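Putting Things Away: How Households Keep Small Objects, and Why They Lose Them
Todor Halilović
Final project report, submitted 1 Dec 2023

My grandmother kept her buttons in a biscuit tin and could find any one of them in the dark. I have never managed anything like it, and when we were asked in May to choose a subject from daily life, I knew fairly quickly that I wanted to look at how people store the little things they own, the batteries and eye drops and spare keys that drift about a home until somebody needs them.

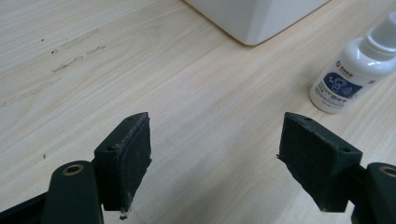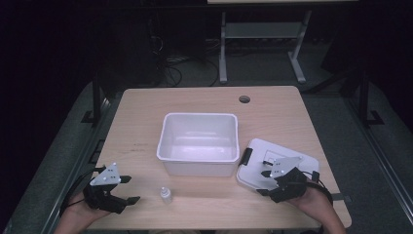 A light wood tabletop, seen in all four pictures. 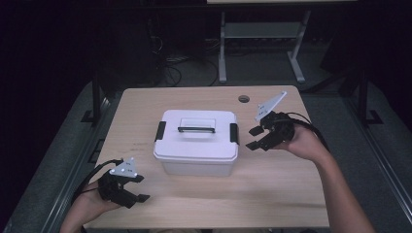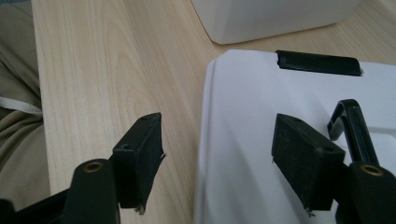 I spoke to 30 households in Nanham, most of them within walking distance of the college, and I am grateful to every one of them for letting a stranger ask about their drawers (and for a truly alarming quantity of tea). Each household filled in a short diary over 4 weeks, noting down whenever something small went missing and where it was found in the end. Between them they recorded 93 lost objects. Keys came first, which surprised no one in my class, but scissors ran them very close, and I had not expected tape measures to do so badly.

What struck me most was how rarely the container itself seemed to matter. One couple in Retamal Road had a beautiful set of matching boxes in the hall cupboard and lost their stamps twice in the same fortnight, while the family next door threw everything into an old casserole dish and hardly lost a thing. When I asked the mother about it she said they all knew about the dish, and that was that.

Labels were another matter. Only 2 households labelled anything, and both admitted that the labels had gone out of date years ago. In one kitchen a jar marked "rice" had held fuses for as long as the children could remember.

I should say something about the weaknesses of the diary method. People forgot to write in it, some of them lost the pen, and one diary went missing altogether and is still somewhere in the house. If I did this again I would telephone every few days and ask.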